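Section 6. Setting Up the Cutlery Bins

Before you start, clear the table. This means all of it, including the mail. The Prokham bins need a flat surface, and they will rock on anything thicker than a grocery flyer.

1. Take the bins out of the carton and peel off the stickers. Wash the bins in warm water with dish soap. The stickers come off in one piece if you are patient and in 29 pieces if you are not.

2. Stand the bins in a row along the far side of the table, with a handle slot facing you. Both short ends have a slot, so it is hard to get this wrong, although Yi-an Yoo in our returns department keeps a folder.

3. Give each bin one job. We suggest spoons in the middle, but your kitchen has its own politics.

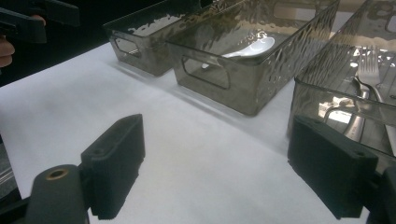

Fig. 6-1. Soup spoon in the middle bin.

Note: The tinted plastic lets you see what is inside, more or less. It also lets your guests see what is inside. Plan accordingly.

4. Lay the pieces you want to sort on the table in front of the bins. Do not tip the whole drawer out at once. You will find the corkscrew, and then you will find everything else.

5. Sort by type first and by size second. Matching by pattern is covered in the Botora supplement, for those with the time.

CAUTION: Pick up knives by the handle. Do not drop them into a bin from a height, however satisfying the noise. 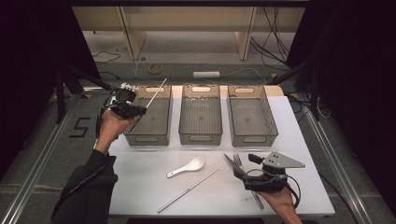 Long, thin pieces cause most of the letters we get. Wanting Fu, who answers them, recommends laying these flat along the length of the bin and keeping them away from the handle slots, where they like to escape. A metal chopstick is the usual offender, and it deserves more of your attention than a fork or a table knife, which will lie side by side on a tabletop without complaint. A ceramic soup spoon with a short handle is no trouble to place, but set it down gently. It chips, and the chip is not covered.

6. Check the table for stragglers before you move the bins. Look along the near edge, and lift any paper or cloth you have put down to protect the surface. 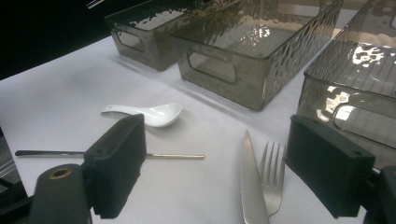
7. Lift each bin with one hand at either end and carry it to its shelf. Never carry a loaded bin by a single slot. The other end will go where it pleases.

Note: Bins from the older Torres range are a different size and will not line up with these. Pushing harder does not help.

Cleaning

Empty the bin, rinse it, and dry it with a soft cloth. Crumbs settle in the base, so turn the bin upside down over the sink and tap it 2 times. Do not use scouring pads. Spare bins can be ordered under part number 456.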